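# Learning to Read Weather on the Brimier Traverse

The Brimier Traverse runs 60 miles along a wooded ridge and drops to water only at its two ends and at Clumley Pond, near the midpoint. For outdoor education programs, its appeal has always been its exposure. Students cannot walk far in any direction without feeling a change in the wind, and the western horizon is open for much of the route. Instructors who lead courses here have come to treat the ridge as a classroom for a subject that many programs leave to the phone: the forecasting of local weather by direct observation.

The standard course lasts 22 days. The first week is spent at a base camp beside Clumley Pond, where participants record cloud type, wind direction and air pressure at dawn, noon and dusk. Entries are made by hand, in pencil, in a bound log. No forecast is attempted until the log holds 7 full days of readings. Students who arrive eager to predict are asked to wait, and most find the waiting harder than the walking.

After that, each evening closes with a written forecast for the next day. The group must state when rain will begin, from which quarter the wind will blow and whether the high camp should be used. The forecast is read aloud at breakfast and compared with the sky. Instructors do not correct it. If the group has missed a front, it walks in the rain it failed to expect, provided the route remains safe. Lightning is the exception. When thunderheads build to the west, the instructor takes over and the party leaves the ridge by the nearest spur trail.

Equipment is kept simple. Each party carries 2 aneroid barometers, set against each other every morning, along with a small thermometer and a strip of light wool tied to a pack frame. The Onishi School, which has sent groups to the ridge each spring, adds a sling psychrometer for measuring humidity. Its staff regard the instrument as useful in May, when valley fog can climb to the high camp before sunrise and hold there until midmorning.

Opinion is divided on satellite messengers. Voltura Expeditions requires its leaders to carry one and permits the download of a regional forecast every evening, to be opened only after the students have finished their own. Other programs carry the device sealed, for emergencies alone. Both practices have their defenders. A regional forecast covers the valley towns well, but the ridge makes its own cloud, and a dry day in the valley may bring steady drizzle above the tree line.

Graduates often report that the habit outlasts the trip. They continue to note the wind on leaving the house, and several have kept a log through the following winter. Programs considering a similar course are advised to choose one area and return to it. Pressure readings taken in a new valley every other night teach the use of a barometer, while a month in the same hills begins to teach the hills. Applications for the spring courses are reviewed in January.
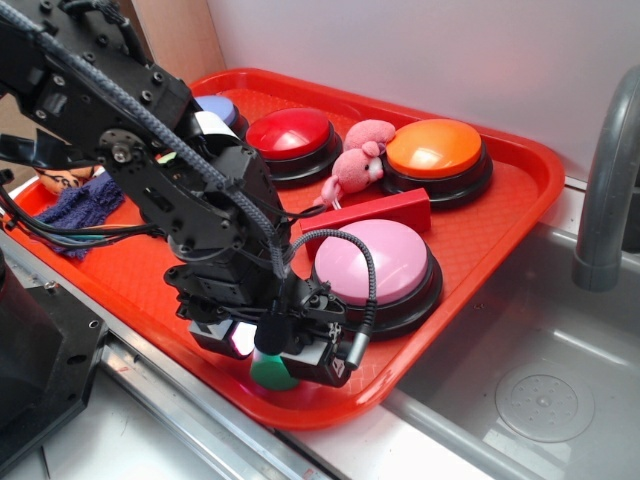 One reader who completed the course wrote to object to the sealed messenger, arguing that students learn more from a wrong forecast when they can set it beside a professional one the same evening and find the hour at which the two parted ways.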